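Project report - Reading Group Novels and the Small Town Mystery
Unit 4, contemporary fiction. Draft 2, comments from Rhona Ritchie mostly worked in

Why this topic

I wanted something people read for fun. Most of the unit was prize winners and I kept noticing what my aunt has by the bed instead, which is mysteries set in tiny places where everyone knows everyone. So the question: does the town do more work than the detective? My guess going in was yes.

What I read

Two series. The Brokby books first - fishing village, retired schoolteacher, a body by chapter three every single time. Then the Cerkivska books, mountain town, the lead is a vet. All of both published after 2000. I left out anything with a police officer as the main character, different kind of book really.

Method

Read each one once straight through, no notes. Second time with a chart: who finds out what, where they are when they find it out, who else is in the room. Slow. The chart for the first Brokby book took a whole Sunday and I had the columns wrong and had to redo it.

What I found

In Brokby the clues nearly always come out in shared places. The bakery, the ferry line, the church steps. The schoolteacher hardly ever goes looking, she stands there and people talk. Cerkivska works differently. The vet gets called out to farms, so she is alone with one family at a time and hears a version that the next family contradicts. Better plots, I think, but the town feels thinner. I could not draw you a map of it.

Also the weather. Both series use a storm to keep suspects in one spot and I stopped beleiving it by the third time.

Problems

Chart doesn't handle gossip well. If a character repeats something wrong, is that a clue? I put it in, Rhona said take it out, I left it in with a mark beside it. The Pikitel edition of one Cerkivska book has different chapter breaks from the library copy so the page numbers in my notes are a mess. Fixed most of them.

Still to do

The Berge novels, if the library gets them by September. Same kind of setting but told by the victim's sister, so the chart will need another column
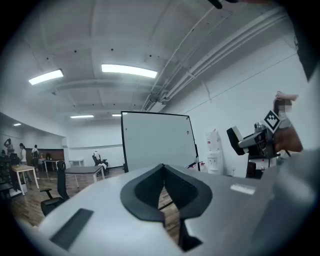

for who is telling it and how much she knew at the time. Might have to go back and add that for Brokby too, the narrator there hides things more than I first thought.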